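How a Robot Learns a Job From a Person

Part 3: Showing by Hand and Showing From Far Away

A robot arm in a factory can repeat the same motion all day. Somebody has to give it that motion first. In the past, a programmer typed in every position as a list of numbers. This works well when the parts are always in the same spot, and badly when they move.

The other method is called demonstration. A person does the task, a computer records it, and the robot uses the recording to work out what to do. One recording is one demonstration.

There are three common ways to make one. In the first, the person holds the robot's arm and pushes it through the task while its joints go slack. In the second, the person stays at a control station and moves a pair of handles, and the robot copies each movement. This is remote control, also called teleoperation. In the third, the person does the job with their own hands while a camera records what the hands do. 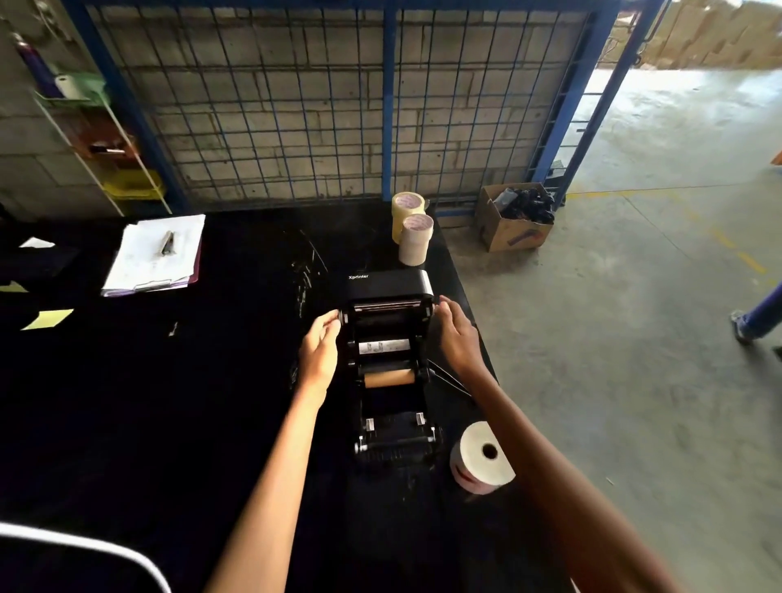 Small machines with lids and rollers make good practice tasks. Opening a label printer takes a person a few seconds and very little thought, but a robot has to be shown each step. The two hands do different work: on the Xprinter, one holds the left side of the open mechanism and the other pinches the right side just under the raised cover. A robot with one gripper would have to do those jobs one after the other. The roll of labels lying beside the printer is a separate problem. To load it, the robot must pick it up, turn it the right way, and set it between the two small silver clips.

One demonstration is not enough. At the Pultov training room, the printer task has 834 demonstrations. About 100 of them were made by remote control and the rest by hand. Each person starts with the printer in a slightly different place, so that the robot does not learn only one position.

Remote control is slower. A person at the handles cannot feel how hard the gripper is squeezing unless the handles push back. The Masri handles do push back, using a small motor in each grip. New operators practice for 60 minutes on foam blocks before they touch a printer.

Mistakes are recorded too. If a roll slips and the person picks it up again, that part is kept and marked with a tag - the robot may need to do the same thing later.

Words to know

Demonstration: one recording of a person doing a task.

Gripper: the part of a robot that holds things.

Teleoperation: moving a robot by remote control.

Next: Part 4, How a Robot Is Tested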